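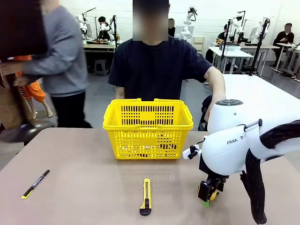 Station layout: basket, marker and utility knife on the table, operator seated behind.

Home | Forums | Cell Safety | Good Practice
October – posted by Adeel Jatoi

ajatoi
Section 9 of the Pulport code asks that blades be retracted before any shared task. The knife here shows a short length of blade. I propose we adopt the rule without exceptions.

k_trnka
I disagree. Section 13 permits an exposed tip where the task sheet records it.

s.dimitrov
Recorded, yes – but the seated person's hand is near the arm. Section 13 does not cover that.

k_trnka
Accepted. Two sheets, then: one for blades, one for seating.

ajatoi
I shall draft both for Murnberg to review.

Last updated: October, thread 644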